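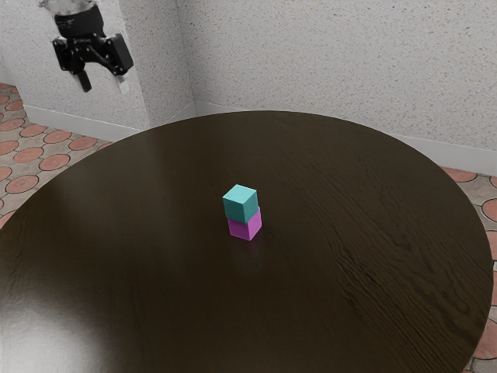 Two cubes, one round table, gripper open and clear of the stack.

How to compare two grippers in simulation without fooling yourself

Posted 9/11/23 by Meirion Griffiths
321 shares | 2 comments

Everyone who buys a gripper has already decided which one they want. The test comes afterwards, to make the decision look respectable. I have done this myself, with charts.

What follows is the routine Chrysanthi Economou and I settled on when we had to choose between the Flurka and the Astell, both two-finger, both described by their makers in the same glowing terms. We ran it in simulation first because simulated cubes don't roll under the radiator.

1. Pick a dull task. Ours is stacking: one small cube on top of another, let go, back off. Pouring tea makes a better video, but when it goes wrong you'll spend a week arguing about the tea.

2. Give the cubes loud colours. We use pink underneath and turquoise on top. You will be looking at hundreds of end pictures late in the afternoon, and you want to know at a glance which cube is which.

3. Fix everything except the gripper. Same arm, same controller, same camera, same list of starting positions. Save the list to a file. We once let the Nogueira controller make up fresh positions for each run and produced a very convincing result about nothing at all.

4. Write down what counts as a stack before you start. Does the top cube have to line up with the bottom one? Ours may sit at a slight angle, as in the picture, so long as it stays put after release. Chrysanthi wanted it stricter. We kept two columns, "stacked" and "stacked nicely", and they did not agree as often as I'd hoped.

5. Make the arm move away before you score. A gripper still holding the cube can make any tower look sound. Open the fingers, back well off, wait, then check.

6. Run 300 tries for each gripper. With 20 you are mostly measuring your mood. We went on to 2832 in all while fiddling with friction, and I can't recommend it as a hobby.

7. Leave the shine on. A glossy dark table throws back light and a bit of cube colour, and if your camera is doing the finding, that matters. Our first scene had a flat grey top and the software was marvellous in it. Then we switched to the polished one and had a quiet March.

8. Change the finger pads last, one setting at a time. Pad friction is the number you know least about and the one that changes the score most. If your favourite only wins at one value, write that value in large letters at the top of the report.

For the record, the Flurka stacked more and the Astell stacked more nicely. We then bolted both to the real arm on the Climerel bench, where the order held but the gap shrank to around half. I had already made the chart — it's quite a handsome one, and it's still on the wall.

Share this | 2 comments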